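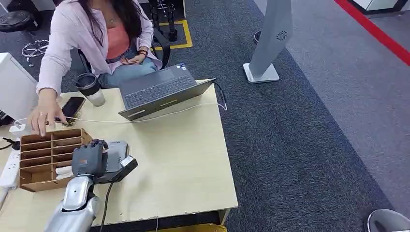 Figure 6.1 A shared table with a laptop, a phone, a tumbler and a wooden organiser.

Chapter 6
The Working Table

Sit down at any table where somebody has been busy for an hour and have a good look at it before you touch a thing. You'll find a small geography there! Some objects have drifted to the middle, some have been pushed out to the edges, and cables run between them like footpaths across a field. In Chapter 5 we looked at rooms, at doors and windows and where people choose to sit. Now we come right down to the tabletop, and I think it is the most rewarding surface in the whole book, partly since you are very likely leaning on one as you read.

We begin with reach. Rest your elbow at your side and sweep your forearm over the table: the patch you cover is your near zone. Now stretch the whole arm out and sweep again. The extra strip is your far zone, and beyond it lies everything you have to stand up for. Most of what we call a tidy table comes down to putting the right things in the right zone, and most of what we call a messy one is a near zone filled up with far-zone things (last week's post, a stapler, three pens that don't work).

Then there are cables. A laptop lead that crosses the table splits it in two as surely as a wall would. People stop putting papers across it. They slide their cup to one side of it and leave it there. In the table survey at Tomilstead, which we shall use all through this chapter, students drew 261 tables at the public library and the Vudport college canteen, and the drawings with a cable across the middle are easy to pick out even with the cable rubbed away. Try this yourself in Activity 6.2, it works beautifully with tracing paper.

Drinks deserve a section of their own and they get one (6.3). For now, just notice where yours is. Is it on the side of your writing hand? Would your sleeve meet it if you reached for your phone?

Last of all we come to organisers: trays, racks, pots and boxes with compartments. An organiser is a promise about where things will live, and like other promises it is kept to varying degrees. Slots that are too narrow attract odd visitors. Slots that are too wide fill up in layers. The Jillen rack, which you will build from card in Activity 6.4, has slots of 2 different widths, and you'll be asked to keep it on your own table for a week and write down what ends up where. 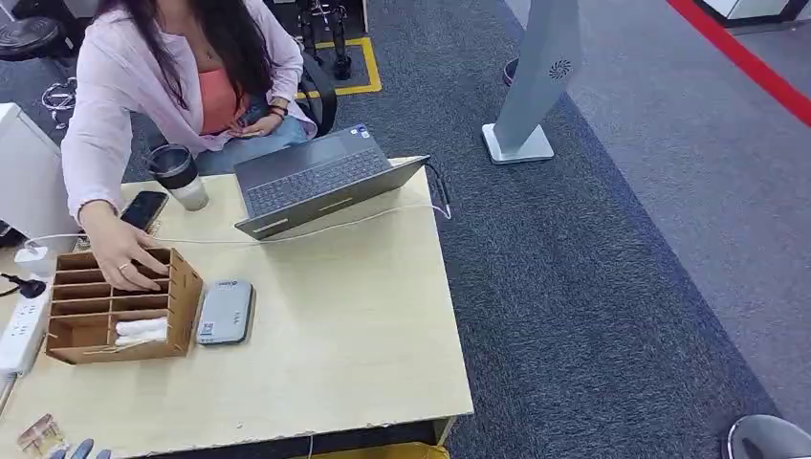
Figure 6.2 The organiser holds folded white cloths in its lower front compartment.

Ouellet, who kept a rack going all through the trial term, disagreed with me about the week and wrote that a week is far too short, that for the first few days you are on your best behaviour and only afterwards does the rack start to fill with what you really use. It's a fair point, and if you have the time, do carry on for longer.

Before you start you will need

a tape measure or a ruler
squared paper, at least 6 sheets
a soft pencil and a rubber
a table that somebody uses

Words to look out for: near zone, far zone, crossing, slot, drift

6.1 Measuring your reach

Sit as you normally sit. Don't straighten up for the occasion!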